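Using a dish rack to sort out your tape and small bits

By Tõnu Siliņa
Fri 27 August

Most workbenches end up with rolls of tape on them. They get used, put down, and buried under whatever comes next. A dish rack makes a decent open tray for them, and you may already have a spare at the back of a cupboard.

You will need:
A dish rack with a flat rod floor
A shallow cardboard box, open at the top
A lidded plastic box for the small things
A dark cloth, if your table marks easily

Step 1. Clear the back of the table
Take everything off and wipe down. Push the table up to a wall if you can, so nothing rolls off behind it. My bench in Fetville is against a painted wall that has seen better days, and it does the job.

Step 2. Put the rack and the box side by side
The rack goes in the middle, where you can reach it with either hand. The cardboard box goes to the right of it. Start with both of them empty, then put your rolls in the box as you find them. The box is only for sorting. 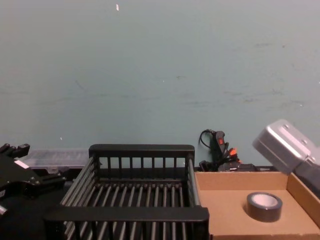

Rack on the left, cardboard tray on the right with a roll of dark grey tape in it.

If your box is a deep one, cut the sides down with a craft knife. You want to see the bottom without leaning over.

Step 3. Deal with the cables and small parts
Cables should not go in the rack. They slip between the rods and catch when you pull them out. Keep them to one side, against the wall, and coil them when you have time. Screws, clips and spare blades want a box with a lid - a clear one saves opening it to look.

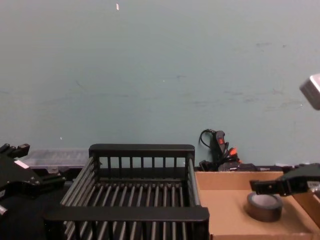 Empty rack, with the see-through box to the left and the black cables to the right.

Step 4. Move the tape across
Pick out the rolls worth keeping. If the edge has gone hard or the tape splits as you pull it, throw it away. Lay each good roll flat on the rods with the hole facing up. Standing them on edge looks neater but they fall over as soon as you take one out.
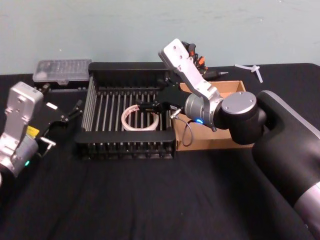

Check the gaps before you load the rack up. A narrow roll can tip if the rods are set wide apart, in which case lay a piece of card along the floor of the rack first. Keep the tapes you use most towards the front, and masking tape away from anything oily.

Once the sorting is done, fold the cardboard box flat or keep it for offcuts. I go through the rack again in December and throw out whatever has dried up.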